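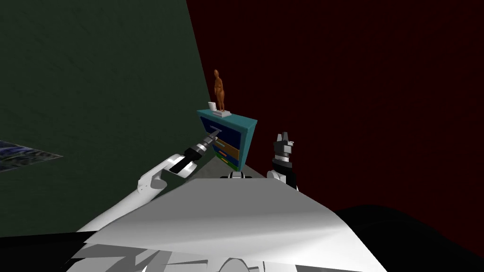 Color and Where We Put Things: A Home Design Project

When I started this project in April I only wanted to find out why my grandmother can always find her scissors and I can never find mine. She has painted every drawer in her kitchen a different color, and if you ask her for string she will say "the yellow one" without looking up from her tea. I thought that would make a nice little topic, and it grew on me (and on my family, who were very patient!).
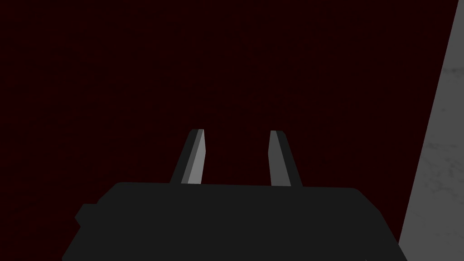

Ntombi Ngubane

My question was whether people remember the place of a small object better when the drawer has its own color. I asked my cousins and a few neighbors to put away buttons, keys, batteries and the like, first in a plain chest and then in one I had painted myself over a long weekend. After almost 2 hours of lunch and talking, they had to tell me where everything was.

My project partner, Nosipho Mahlangu, kept the notes, and she was much stricter than I would have been. If someone said "the red one, no, wait," she wrote down the first answer.

Most people did better with the painted chest, though my uncle did worse and blamed the soup. Strong colors next to each other seemed to help more than soft ones. Very dark shades gave us trouble, and three people mixed up the brown drawer and the purple one by lamplight.
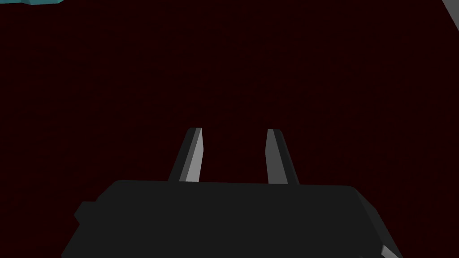
Figure 3. Charcoal against dark maroon.

If I did this again I would use the same light for everyone and buy better paint, as mine stayed sticky for four days. I would also like to try it with younger children, who may know their drawers by stickers before they know them by color. My grandmother has offered her kitchen for the next round, on the condition that everything goes back in the yellow one.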